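Review: Jeston Constituent Casework Desk, Spring Release
23 Aug 2024

The Jeston desk is sold to legislative offices that handle immigration and benefits inquiries. Our office used it from April onward on 241 cases.
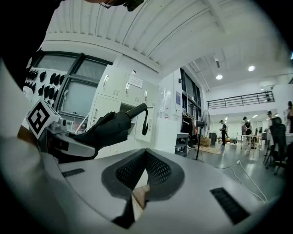
Intake
Privacy release forms attach cleanly, and duplicates are flagged on entry. Search slows once a file passes 100 pages.

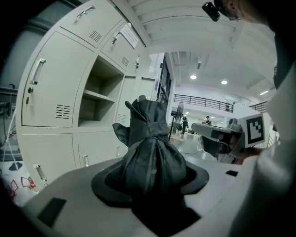

Reporting
Agency response times export by district — a clear gain over Parnanico. The license costs $705 per seat. 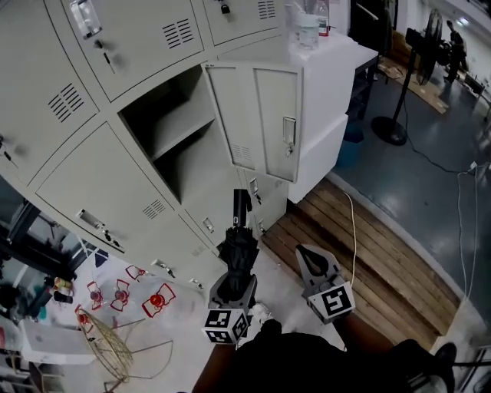 Leblanc: Our office found the export dropped closed cases until we changed the default filter.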